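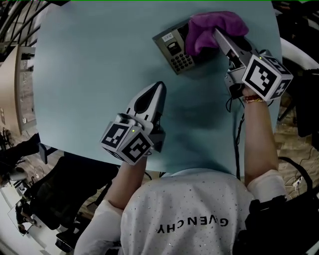 Vamer Orders 36 Hand-Held Gripper Sets Ahead of Arm Purchase

May 2, 2026

Vamer has placed an order with Viklund for 36 pairs of hand-held robotic grippers and will defer the purchase of robot arms until the next budget period. The order follows a review completed in April of equipment needs for the Kemuro program, which covers light cleaning and handling of office hardware.

The approved budget line includes the grippers, marker cubes, 555 spare finger pads and 11 charging cabinets. Arms, mounts and floor anchoring are listed separately and remain unfunded. Delivery is scheduled in 2 lots, the first to the Trasto site.

Tasks in the first phase are performed by operators at standard tables. They include wiping access-control terminals and handling microfiber cloths.
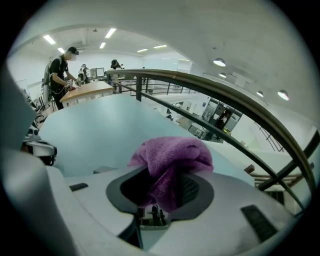
Soft materials were given their own section in the purchase specification. Bidders were required to state finger opening, grip force and pad replacement interval, and to quote pads as a separate consumable.

"Pads and cables are where earlier estimates ran short," said Olanrewaju Ekpo, equipment planning lead at Vamer. "We priced them per operator this time, and the arm decision can wait for the usage figures."

The specification for the arms will be drafted after the first lot has been in service for one full quarter. Suppliers wishing to receive it should register with the Vamer purchasing office. Registration for the current order is closed.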